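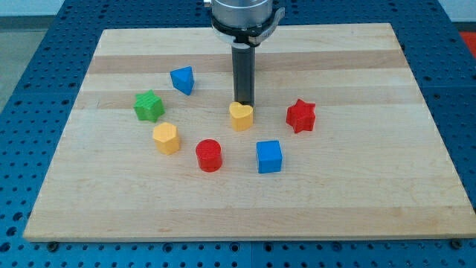
Marion Gourlay reckons I should stop feeding the starter twice a day and leave it alone, because a rye one likes being hungry. She said so on the phone this morning before I'd even got my slippers on, and then she said it again, slower, as if I were taking dictation. I was, a bit. I have it on the back of the gas bill.

So that is the news: no feed tonight. It's sitting on the shelf over the boiler with a saucer on top and I have walked past it four times and lifted the saucer every time. It smells like apples going over. Marion says apples are good and nail varnish is bad, and I would say we are firmly at apples, hooray!

Loaf number 21 came out at half past ten. I do number them, in pencil, inside the cupboard door, and this is the first one I've given a star to since the accident with the oven gloves. The crust went properly dark on one side (the left, always the left, that oven has a hot corner) and when I tapped the bottom it gave a real knock, like someone at the door. I left it for as long as I could bear. That was not very long. The middle was a touch gummy where I'd cut too soon, but oh, the flavour! Malty and sour and then a sort of nuttiness right at the end. I had the heel with butter and salt standing up, and then another slice with Dindo's marmalade, sitting down like a civilised person.

The flour was the new bag from Brellalon, the mill up past the reservoir. It's coarser than what I get in town and drinks water like mad. I ended up putting in three more spoonfuls than the recipe said and the dough still felt stiff as clay until the second fold, when it suddenly went silky under my hands. I love that moment more than the eating, I think. You keep going at this cold sulky lump and then it gives in and wobbles.

Must write down what I did before I forget. Mixed after supper, folded at eight, nine and ten, then into the cold porch under the tea towel. Out again at seven. Shaped it badly, unshaped it, shaped it again. Two hours on the side while I did the ironing. Lid on for the first half hour, lid off until it looked right. No caraway this time and I didn't miss it.

Dindo Javier came by after lunch for his half. He has been trying to persuade me to do pandesal with him, the soft rolls his grandmother made, rolled in breadcrumbs before they go in. He wants to start at four in the morning so they're hot for breakfast. Four! I said yes, of course. I'd have said yes to three. He is bringing the breadcrumbs and I'm supplying the oven, and we'll have to work round the left corner somehow, perhaps turn the tray halfway through.

We talked about the Trevitz show as well. There's a bread class again this year, with white tin, wholemeal, and "any other loaf", and he thinks the rye should go into any other. I'm tempted. Last year the winner was a plait with so much egg wash on it you could have done your hair in it, so who knows what they'd make of my squat brown brick. But it would be a lovely day out, and Marion would come over from Jekness and we could all have tea in the tent. I've put the form behind the clock.

Rained from three o'clock on. Rankin slept through all of it on the porch chair with his tail over his nose, and only got up when he heard the bread knife. He had a crumb of crust and carried it off under the dresser.

Need: coarse salt, more greaseproof paper, butter (two packs, be realistic), something to send Marion for her birthday that isn't a loaf. Though she would like a loaf.

Have just been to look at the starter again. Still apples. There's one fat bubble up against the glass that wasn't there at teatime, and I'm going to bed before I start spooning flour into it.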